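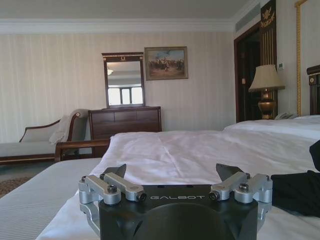
The Girnus Hotel in Dalley will keep its dark wood and brass when it updates its 82 guest rooms, the owners said at an open house on April 4, 2019. Work is set to finish in October.

Earlier plans called for replacing the headboards and lamps in every room. General manager Joaquim Vilela said guests wrote in against the idea after the plans were posted in the lobby, and the owners asked the Tully design office to start over.

"People come back to this hotel and want the room they remember," Vilela said. "We are spending the money on mattresses and plumbing."

The twin rooms will keep their striped wallpaper, pleated lampshades and bedside telephones. White duvets and gray striped runners will be used on all floors, replacing the patterned spreads still found in some of the larger rooms.
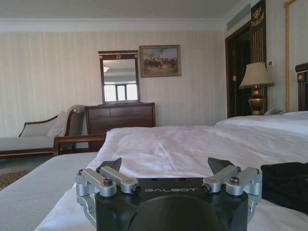
A twin room at the Girnus Hotel, with dark wood and gold trim by the doorway.

Miyuki Imai, who heads housekeeping, said her staff tested 4 kinds of duvet before settling on one. The hotel has ordered 400 covers – enough to keep spares on each floor while others are at the laundry.

"A white cover shows every crease, so we wanted one that smooths out by hand," Imai said. "The runner has to lie straight too. Guests notice that."

Old mattresses in usable condition will go to the Dremano furniture exchange, which will pick them up as each floor is finished. The hotel will stay open during the work, with one floor closed at a time.

Guests with reservations on a closed floor will be moved to a similar room at the same rate. Questions can be taken to the front desk or by telephone at extension 819.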